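How to Budget for a Home-Assistance Robot Before You Buy One

Most first budgets for a household manipulation robot are wrong in the same place. The arm gets a careful line item and everything around it gets a guess. The steps below are the ones we used when planning a two-arm mobile unit. They assume you are buying for a small lab or a development team.

Step 1. Write the task list first

List the jobs the robot has to do in its first year, and be specific. "Kitchen work" is not a job. "Hold a spoon by the handle" is. For each job, note the object, how thick the part to be gripped is, and how many arms are needed. We stopped at six jobs. A longer list pushed us toward hardware we could not afford.

Step 2. Run the list in simulation

Do this before asking for quotes. Our simulator license, from Mornia, cost $500 for the year, and it ruled out one gripper on the first pass. Plain textures and low-detail objects are fine at this stage. You want to know whether the fingers reach and close on the part, so don't pay extra for better rendering yet.

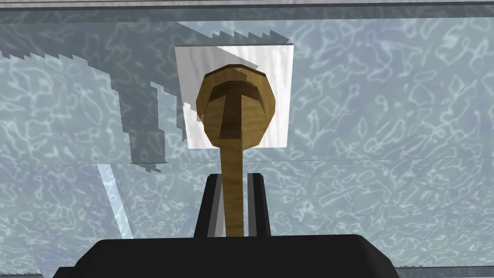 Spoon held upright by the handle, two-finger gripper, simulation.

Thin handles are a good early test. Try several grip heights and write down which ones work. Treat the results as a filter only. Friction and finger wear in a simulator are settings somebody typed in, and you will need to repeat the final checks on real parts.

Step 3. Price the gripper as its own line

Grippers are often quoted with the arm, which hides the cost. Ask for them separately. The Custau two-finger model we chose was $3395 each, and a two-arm robot needs two. Then add:

- one spare set of fingers per gripper (about $100 a set)
- the mounting plate, if the wrist and gripper come from different makers
- cables long enough for the full reach of the arm

Cele quoted us a lower gripper price, but the mounting plate and cables were extra and the totals came out close.

Step 4. Plan for the building

Doors are where room layout starts to cost money. A robot that can hold a lever handle still needs space to back up while the door swings. Test the whole room, with the furniture in it, and check where the base and the other arm end up.

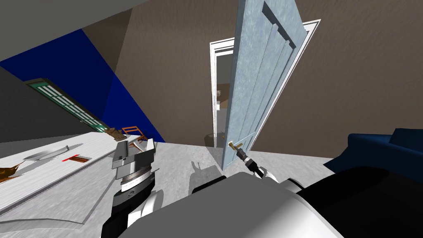

Step 5. Add service and a reserve

Get the service contract in writing, with the response time and who pays shipping. Grundeo includes one inspection a year. Keep part of the budget uncommitted until the robot has done every job on your list at your own site. We placed our order in May and kept the reserve closed until then.

Posted by Tiago Guerreiro, 2026-02-25

Comments (3)

rwk_lab
Does the simulator price include more than one seat? We have two people who would need it.

Tiago Guerreiro
One seat. Ask them for a quote on the second, as I don't have a current price.

dunmore
We forgot the mounting plates and had to wait on a second purchase order. Would put that higher up the list.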